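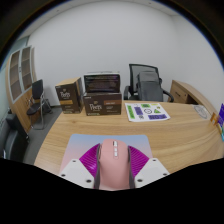
2 min read

Budget for handheld grippers, how many would you buy?

inarbound
Hi all! I'm putting together the equipment request for our small office and I keep going back and forth. We want handheld grippers with the ribbed fin-ray fingers for desk work – boxes, sheets of paper, the stuff everybody has lying about. I have $800 left for spares and mounting plates, and it has to last until June. Would you put it all into fingers?

Tuvov_fan
Fingers, fingers, fingers. We went through 31 of them last year (I keep a tally inside the cabinet door, bless me) and only ever replaced one plate.

igwe333
I'd disagree a little, with love. Thin ribs wear faster if you squeeze cardboard cartons all day, sure, but a second complete unit saved us a whole Saturday once. Get 2 and share the spares.

Tuvov_fan
A second unit won't fit in $800 though, will it?

Efraín Tamayo
Ours came to $333 for the printed parts, screws extra, and we did the assembly ourselves over a very long lunch. So it might! Ask Miltisetti for a quote before you decide, they were patient with me.

inarbound
Thank you both, all three of you I mean. I'll write to them tonight and post the numbers.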